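Skukus: Frequently Asked Questions

Last updated 2019-06-22

These are the questions that come up most often from people installing or working with Skukus, our tabletop manipulation stack. If you are setting up a new machine, read the install notes first and come back when something breaks.

What does Skukus cover?

Perception, grasp selection, motion planning and the logging that ties them together. It does not include a low-level arm driver. You bring your own, and Skukus talks to it through a small adapter. Two adapters ship with the code and both are short enough to use as a starting point for a third.

Which version should I run?

The release branch, unless you have been asked to test something. The development branch changes message formats without warning, and logs recorded on it may not replay after the next update.

Do I need a graphics card?

For the segmentation node, yes. Everything else runs on the processor. If you only want to replay logs or work on the planner, start with the flag "no-perception" and the node will read stored masks from the log file.

Why does the planner refuse a goal that looks easy to reach?

Nine times out of ten it is padding. Every object in the world model gets a safety margin, and on a crowded table the margins overlap until there is no free path between them. Open the planning view and switch on "show padded shapes." If the goal sits inside one, lower the margin for that object class only. Please don't lower the global value. It also applies to the table surface.

How does the system handle objects that are hidden by the arm?

It keeps the last good estimate and marks it as stale. A stale object still counts as an obstacle but can't be chosen as a grasp target until it has been seen again. With an overhead view this happens all the time: when the arm comes in from the left it covers part of the green colander, and the gripper hides part of the small blue plate next to the big one. Neither should drop out of the world model. If yours do, check that "hold stale" is on in the tracker settings.

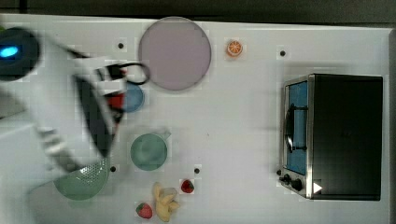
Grinumcombe Manipulation Software Group

Why is the arm blurred in my recorded images?

Exposure time. The default is long so that dark items such as the black toaster oven keep some detail. For most tasks a blurred arm does no harm, as the tracker masks out the arm using joint positions and never looks at those pixels. If you need sharp pictures of the gripper, shorten the exposure and add light.

Can it tell two of the same object apart?

Partly. Two strawberries get two track numbers, and the numbers hold as long as both stay in view. If one is hidden and the other is moved, the numbers can swap. The planner doesn't care, but your task script might. Scripts that need a certain one should ask by position — "nearest to the bananas," for example — and should ask again after every pick.

Are plates and cups treated differently from the fruit?

Yes. Plates are stored as a rim circle and a height, so place goals can be given as "on the plate" without a full pose. Cups have a handle direction, which the grasp selector uses to keep the fingers clear of the handle. The fruit classes are plain shapes with no preferred direction.

The detector reports small objects that aren't there. What can I do?

Dark dots on a white tabletop are the usual cause. Draw them into the background mask once, using the mask tool, and save the mask with your camera calibration. Setting a minimum blob size also works, but it tends to remove real small items too.

How large are the logs?

That depends on the frame rate and on whether you store raw images. Logs are split into files of 1000 frames. If your last file is shorter than that, for instance 976, nothing is wrong. The recorder simply closed it when the run stopped.

My replay doesn't match the original run. Is that a bug?

Check the planner seed. Logs made before February did not store it, so their plans will differ on replay. Newer logs should match exactly. If one doesn't, send us the log.

What is the planner time limit?

The default is 18 seconds for a full search. You can raise it to 40 in the settings file. Past that the adapter assumes the planner has hung and stops the arm.

Who do I ask about access or a bug?

Dragica Vlachou handles perception and calibration. Wael Younis handles the planner and the log tools. Include the version string and the log file, and say which adapter you use.

Related pages
Skukus install notes
Writing an arm adapter
Using the mask tool
Molefe log viewer: quick guide
Trotcombe planner settings

Contact the group | © 2019 Grinumcombe | Back to top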